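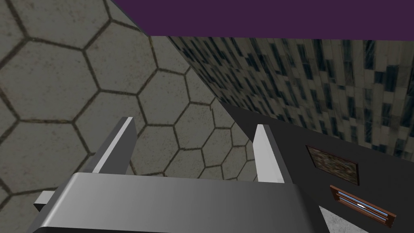 Wrist camera on sim cell 2, fingers don't sit even

Posted in: Cell setup and maintenance

tautahi_cell
Looking for a second opinion on the virtual copy of our Lanberg cell. Parallel gripper, camera mounted behind the palm. Gripper is open and empty in the render at the top. The right finger reads slightly shorter than the left, and the left one leans to the right. On the physical cell the fingers are matched parts and the camera bracket was shimmed in May. I need to know if I fix the camera transform or the finger joints before I run the next batch of 1,000 resets.

planton_dan
Camera transform. You are behind and above the palm, so any yaw in the mount gives you unequal finger length on screen. Check the roll too.

mngata
Don't touch the camera yet. Command full open, then full close, and read both finger joint positions from the state, not from the picture. If they match at both ends, the joints are fine and Dan is right. If one lags, you have a mimic joint with a bad multiplier or offset.
Mereana Ngata

tautahi_cell
Full open: both at the upper limit, same value to the last digit. Full close: left at zero, right short by 2 mm. Repeated it 100 times in a loop, same result every time.

planton_dan
2 mm at full close only could still be contact. Are the collision pads thicker than the visual mesh?

mngata
Contact would show as an error shared between both fingers unless the gains are different. Print the stiffness for each joint.

tautahi_cell
Left and right gains are identical. Pads are boxes, same thickness as the mesh. The mimic offset on the right finger is set to 0.002. It came across with the Landwood import. Set it to zero and both fingers now close fully.

landwood_user7
That importer writes the offset from whatever pose the gripper was in at export. Home the gripper before exporting and it comes out as zero. We keep a note on the cell sheet.

planton_dan
OK, that explains close. It does not explain the open view, where the joints agree. He still has to check the mount.

mngata
Agreed on that. Two faults, and the order matters. If he had moved the camera first to make the fingers look even, he would have tuned it against a bad joint.

planton_dan
At full open the joints already matched, so tuning there would have been safe. I'd have done it in either order.

mngata
Safe if you know they match. He didn't until he read them.

tautahi_cell
Camera file has the yaw from before the shim. Line 218 of the cell config if anyone runs the same template. Entered the new value from the bracket sheet, have not re-rendered yet.

landwood_user7
Unrelated to the fault, but are you randomizing wall textures on purpose? Hexagon tile meeting that streaky block pattern, with a purple surface over the top. Hard to judge a tilt by eye against that.

tautahi_cell
Yes, textures change on every reset. For calibration I should turn it off.

mngata
Turn it off and put a plain checkerboard square to the palm. Render at full open and full close, compare tip pixels left and right, save both with the config. Redo it any time the real bracket comes off.

tautahi_cell
Will do Monday. Leaving the thread open until I have the tip numbers.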